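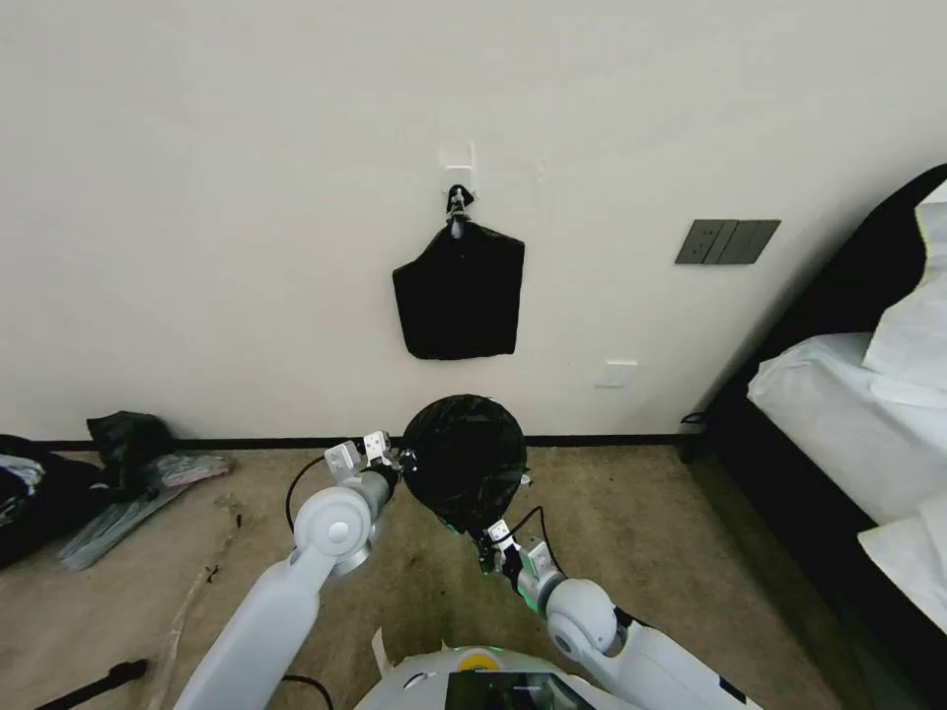
A black plastic bag held between two grippers.

Radio and Podcast Production
Handout 2: Games and segments in the comedy chat show
Plonditz College, updated Mar 30, 2022

Read this before the seminar and bring a copy. The listening extracts are in the shared folder. If you missed the first session, the notes on microphone technique are in the same place and you will need them for the practical.

Why shows use games

A conversation between a host and a guest has a natural length. With a good guest it can run for an hour. With a tired guest, or one who has told the same stories on other programmes that week, it can be over in ten minutes. A game gives the host something to move on to. It also gives a co-host or newsreader a job, and gives listeners a part of the show they can send material to.

Games came into podcasts from radio, where they were often tied to a phone-in. Most podcasts are recorded in advance, so the phone-in has largely been replaced by emails and voice messages. This changes how the game is written. A live caller can be asked to explain a bad answer. An email can't, so the producer has to choose entries that work without help.

Terms used in this handout

Segment: any part of the show with its own name, start and finish.
Bumper: the short piece of music or speech that leads into a segment.
Bit: a joke or idea kept going between two or more people. A bit may turn into a segment if it comes back often enough.
Out: the line or sound that ends a segment. Decide on the out before recording.
Callback: a reference to something said earlier in the same show or in a previous one.

Three common types

Guessing games. The guest has to tell true from false, or name the source of a clip. These are the easiest to write and the easiest to overrun. They need a fixed number of rounds.

Building games. The panel makes something up together from a listener's suggestion, for instance a television series, a shop or a national holiday. They depend on the panel. One person who keeps saying no will stop the game, and it is the host's job to get round this.

Complaint segments. The host, or a listener by letter, sets out a grievance and the others argue with it. Strictly this isn't a game, but it is produced in the same way, with a bumper, a limit and an out.

Case study: Bromach After Dark

Bromach After Dark was a weekly show with one host, a co-host and a guest. Extract A is the segment called Golico, which ran in nearly every episode. The idea is that Golico is a department store that sells everything except the thing the customer wants. One panel member plays the shop assistant and the guest plays the customer, working from an item sent in by a listener.

Points to listen for in Extract A:

The rules are explained in one sentence. Long-standing listeners don't have to sit through them, and new ones pick up the rest from the first round.

The co-host reads out the listener's name before the item, so the laugh on the item isn't followed by admin.

The guest misunderstands the game in the second round. The host lets it go and plays along. The earlier episode in Extract B has the same mistake, and there the host stops to correct it. Compare how long each takes to recover.

The out is a till bell. It can be played at any moment, which means the producer can end a weak round early.

Golico started as a passing remark in episode 19, when the co-host was describing a wasted afternoon looking for a lampshade. It had no name then. The bumper was added later, after listeners had begun writing in with items of their own. By the end of the run the show had received 1666 suggestions, and most of them were never used. The producer kept them in a spreadsheet sorted by type of item, and marked those already broadcast so that they weren't repeated.

Case study: The Brito Line

Extract C is shorter. The Brito Line was a complaint segment in which listeners left voice messages. It was dropped after one series. The messages were often too long and were played uncut. By the time a message ended, the panel had usually forgotten its first point, and the reply tended to deal only with the last thing said. The sound quality also varied a good deal, and no attempt was made to match levels.

When you listen, mark on the transcript where you would have cut. Keep the speaker's meaning. It isn't fair to edit a complaint so that it says something its author didn't say.

Placing a segment in the show

A segment can last up to 20 minutes if the panel is enjoying it, but plan for much less. Put it after the main interview if the guest is nervous, as they will have warmed up. Put it before if the guest has something serious to talk about, since a game straight after a sad story is hard to carry off. Don't place two games next to each other.

In the December special of Bromach After Dark the running order was reversed, with the game first. Listen to the opening of Extract D and note how the guest is introduced.

For the practical

Work in your usual groups. Write one original segment with a name, a rule that can be said in one sentence, a bumper and an out. Write a few listener suggestions yourselves and ask another group for the rest. Record it once without stopping. Hand in the unedited recording, the edit and a page of notes on what you removed. Studio bookings are made at the technical desk as before.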